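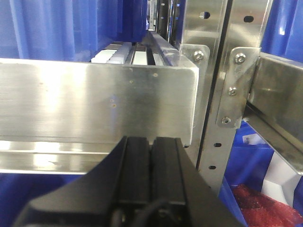 The draw on Sunday felt like a win, one reader wrote to us after the Wendovstead women came back from two goals down at Campbell, and many in the away end would agree with her. Ten minutes before the end it was still 2-0 for the home side, and Campbell had hit the post as well.

Wendovstead started the match badly. The first goal came after 4 minutes, from a corner that was not cleared, and the second was a long shot which took a touch off a defender and left the goalkeeper with no chance. The visitors had most of the ball after that, but they did not have a real shot until the second half.

The change came with the substitutions. The two new wingers stayed very wide, and the Campbell full backs, who had run a lot in the heat, began to leave space behind them. A low cross brought the first goal back in the 81st minute. The second was a header from a free kick in added time - the 11th corner or free kick that Wendovstead had put into the box that afternoon, by the count of their own bench.

The coach said after the match that she was happy with the point and less happy with the first half hour. She would like to see the team play out from the back with more patience. The Campbell coach said only that her players must learn to finish a game.

Wendovstead are still without a win on the road in the league. Their last one was in May, at Gavetmont, in the final week of last season. The next chance is on Fri 25 August, when they go back to the same ground for an evening match. Kickoff is at 7:30.

The squad for that trip has 26 players, with one defender returning from a knee injury. Tickets for the away section are on sale at the club office and at the Zuvex sports store on Main Street. The supporters' bus leaves from the north parking lot at 4 - seats must be booked the day before.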